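Barrera pet food labels

README, last touched 07/02/2020

Hello! If you've landed on this folder you probably want to know what's in it and whether you can use it. It's a list of dry and wet pet foods, cat and dog, with the ingredients copied off the packets and tidied up a bit. I started it when my old cat went off her usual biscuits and I wanted to find something with a similar recipe. I got carried away.

What's in the folder

foods.csv is the main file, with 3079 rows, one for each product and pack size. brands.csv has a line for each brand, with the parent company where I could find one. notes.txt is my running scribble pad, and you're welcome to read it, but don't expect it to make sense.

The columns in foods.csv

brand — as printed on the front of the packet, so Mirix and Mirix Gold are two different brands here
animal — cat, dog or both (there are a few treats that say both)
age — kitten, puppy, adult, senior, or blank if the packet doesn't say
form — dry, wet, or semi-moist
weight_g — pack weight in grams, so a two kilo bag is 2000 and a small tray might be 300
ingredients — the whole list in the order it was printed, all lower case
protein, fat, fibre, ash — percentages, copied exactly as given
source — who typed it in
checked — yes or no, and please do look at this one before you trust a row

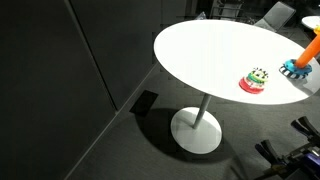

Where it all came from

I typed in most of the cat food myself, standing in shops with a notebook and getting some funny looks. Agnes Holmgren did nearly all of the dog food, and she was far more careful than me about the ash figures. Gualtiero Santoro sent a big batch of Bumard tins, including some older labels he'd kept from before they changed the recipe. I've left both versions in, and the old ones have "old" at the end of the product name.

Anything sold only by vets is missing. I'd love to add those one day, but the wording on the prescription ranges is so different that I'd want an extra column or two first.

Things that will trip you up

"Meat and animal derivatives" can cover all sorts, and I haven't tried to guess what's behind it. If the label says (4% chicken) in brackets, the brackets are kept, so splitting on commas mostly works but will go wrong on long lists with brackets inside brackets. Sorry about that!

Todeneo changed owners partway through, and brands.csv only shows the newer parent. There are 11 rows with no protein figure at all, where the packet was torn or the print had rubbed off. I left them blank. Please don't read a blank as zero, which is what my own spreadsheet did for weeks before I spotted it.

Wet and dry foods can't be compared straight off, as the tins are mostly water. Natalia Jaramillo wrote me a little sum for turning everything into dry matter and it's at the top of notes.txt.

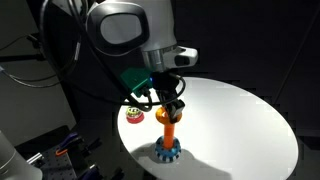
Robot arm and gripper, with the green bracket on the left.

Using it

Do what you like with it, shop projects and school work included. A mention would be nice. It isn't feeding advice, and if your animal is poorly please talk to a vet before you go anywhere near my spreadsheet.

Fixing mistakes

Send me the brand, the product name and what the packet says, and I'll change it when I next sit down with the file. Crescencio Ocampo has offered to go through the puppy foods in May, so hold off on those for now or you'll both be doing the same job.

Still to do: sort out the treats, add the country of manufacture, and pick one spelling of "yoghurt".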